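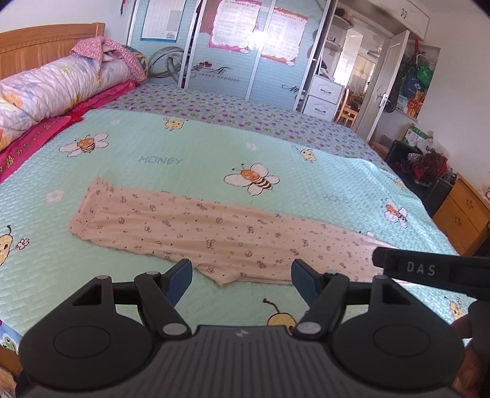 March 28, 2024

Today the left finger of the gripper stopped closing again. I was folding clothes on the bed for the Plamum task, and after 168 folds it stayed open while the right one moved normally. The log still showed both fingers as closed – this worries me more than the fault.

I took out the battery before I touched the joints, as I should have done in September, when it pinched my thumb. One screw was loose. I tightened it and did nine slow tests. Tomorrow I will write to Metwally about the wrong log. My back hurts.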